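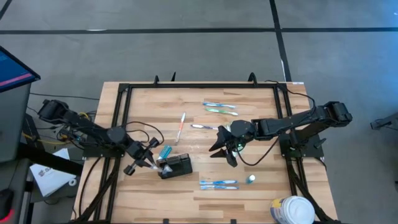 Pondulach Residents' Board - Dental Benefits
11 replies | 3 shares

m_ruizortega
Members are advised that the revised dental plan limits cleanings to one per year. The annual maximum remains $2,340. Written objections may be sent to the Gurnik office within 30 days.
Myrtle Ruiz-Ortega

RDominguez
I must respectfully object. Two cleanings were covered until March, and the premium has not been reduced.

ziltness70
The maximum matters more than the second visit. One crown would use up most of it.

RDominguez
That may be so for members who need crowns. Many of us need only regular cleanings - and will now pay for one of them ourselves.

m_ruizortega
Both comments have been forwarded to the plan office. Members over 70 keep the second cleaning.

ziltness70
Thank you. Please confirm whether the El Sherbiny clinic remains in the network.

m_ruizortega
It does.

Share (3)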